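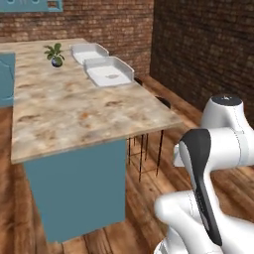 Simulated kitchen with two white trays on the island and the arm alongside.

NALLOTACH, October 31, 2018 – Members of the Bralleo shared workshop have released the kitchen simulation they are using to develop software for a white robot arm. The package, called Dosov, contains a furnished kitchen model, an arm model and the scripts that run them together.

The test task is a transfer between two trays on a marble-topped island. A plant pot stands near the trays as a fixed obstacle, and any contact with it ends the run. Object starting positions are changed at each reset. The group logged 3000 runs with the current grasp planner and reports that 97 percent finished without a collision. Dropped objects are recorded separately, and those figures have not been posted.

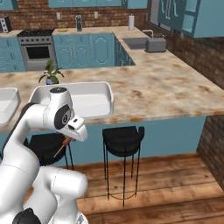 Thin objects remain the weak point. The planner treats them as short cylinders, and the grip angle can drift when the wrist turns before the lift is complete. Version 2 of the planner will lock wrist rotation until the object clears the tray rim.

Dosov runs on a single desktop computer in the Dağdelen Street workshop. Contact settings take up most of the configuration file, which is 400 lines long and commented throughout. Hardware tests are scheduled for January, at reduced joint speed. The kitchen model and run logs can be downloaded from the workshop's project page.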